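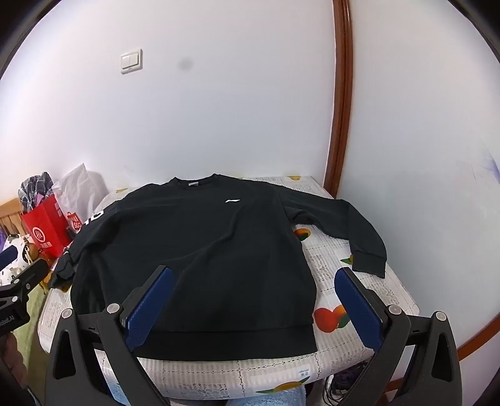
Frame from the garment set: sweatshirt laid flat, gripper near the hem.

tallix-folds

Data card and tool notes, version 5
Last changed: 20 January 2026

Summary

This repository holds 101 episodes of garment handling with a hand-held gripper, and the scripts we use to turn them into training input for a fold policy. The work is done at Etusau. The policy itself lives in the Baysal repository and is not included.

What an episode contains

Each episode has one wide-angle video, one pose track and one value for finger opening per video frame. The pose track is given in the coordinates of the first frame. There is no depth. We tried to estimate it from the video, but on black cloth the result was too noisy to publish.

Labels

The labels are keypoints on the garment: collar, two cuffs, two hem corners. That makes 5 per garment, with a flag for hidden points. Cuffs are the hardest. When the fingers close on a cuff, the knit folds over and the labeler must decide where the opening is. Our rule is to mark the middle of the visible rib and set the flag to "partial".
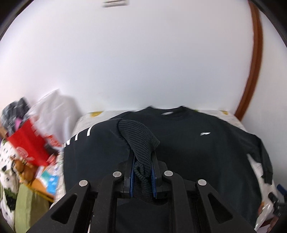

Tollham wrote in the issue tracker that the "partial" flag should be split in two, one for cloth hidden by the fingers and one for cloth hidden by other cloth, as a planner needs to treat them differently. We agree and plan this for June. Old labels will stay readable.

Preparing the data

Run prepare first, then check, then pack. The check step compares the video length with the pose track and stops if they differ by more than one frame. Please do not skip it — the error is silent later and the training will only look a little worse.

The lens is very wide, so straight lines near the border become curves. We keep the original video and store the correction as a separate map.
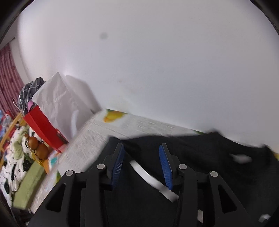 The map is applied only when you pass the option "flat" to pack. Without it, the network sees the curved view, and in our tests this was good enough for the grasp point.

Known problems

Dark garments lose detail in the folds. Printed bed sheets sometimes give false keypoints, mostly at the hem. The pack step reads 2,840 frames at once and can fill the memory of a small machine; lower the value "chunk" in the settings file if this happens.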